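Bondale Neighbors Board » House and Kitchen » Moving from the house to a one-bedroom, what did you keep?

marjan_a
Posted 19/08/2026

Hello everyone, I've been reading this board since we first came to Bondale and finally have something to ask. My husband and I are selling the house and taking a one-bedroom over on the Gustham side. It's 850 square feet, which sounded like plenty until I opened my kitchen cabinets and started pulling things out (oh my goodness, the platters). I have serving dishes from two grandmothers, a mother-in-law and every potluck I ever hosted. For those of you who have made this move, what did you keep and what do you wish you hadn't let go? I'd love the long version if you have time!
Marjan Arabzadeh

porchlight_dee
We did this four years ago and my advice is to be tough. I kept 6 dinner plates, 6 bowls and one big platter, and the rest went to my niece, who was just setting up house. I cried a little over the gravy boat and then I didn't think of it again until you asked just now. The new kitchen had one deep drawer and two shelves, so it was that or stack boxes in the bedroom, and I like to be able to walk around my own bed.

GhazalF
Oh, I have to disagree with Dee, and I say this with love because she brought me soup all winter! I was tough and I regretted it. I gave away nearly everything in one weekend because my sister was there with her van and I felt hurried along. The big fancy pieces I don't miss at all. What I miss are the little everyday ones, the trivets and bread baskets and the tray I carried tea out on. You reach for those every single day, and they hardly take up any room. I ended up buying a lot of it over again, and it wasn't as nice the second time.

So now my rule is small and flat stays. A tray will slide in next to the fridge, and woven pieces can hang on a nail by the stove and look pretty doing it.
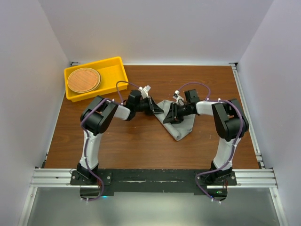
Yellow tray with a round woven piece in it, the kind of small flat things I mean.

Please don't let anybody rush you, Marjan. If you have until May, take until May.
Ghazal Fallahi

porchlight_dee
Fair enough on the trivets, Ghazal, I'll give you that one. But I've seen your kitchen wall and there's no wall left!

GhazalF
There is a perfectly good spot by the light switch, thank you very much.

old_rolf
Coming at this from the other side, I helped my dad clear out his place and we paid for a storage unit at Azimi for things he couldn't decide on. Please don't do that unless you set yourself an end date. It ran him over 1000 dollars before we went and looked, and what was in there was mostly casserole dishes and a fondue set. We sold the lot at the Gastis flea market for 258 dollars and he was happy as could be, mostly from talking to people all morning.

marjan_a
You are all so kind, and I laughed out loud at the fondue set because I have one too. I think I'm with Ghazal on the everyday things and with Dee on the platters, except for my grandmother's blue one, which is coming with me if I have to sleep next to it. Rolf, do you remember if you have to reserve a table at Gastis or can you just show up?

old_rolf
You have to reserve. There's a sign-up sheet at the front office, and ask for a table along the fence if you can get one, you'll have shade until lunch.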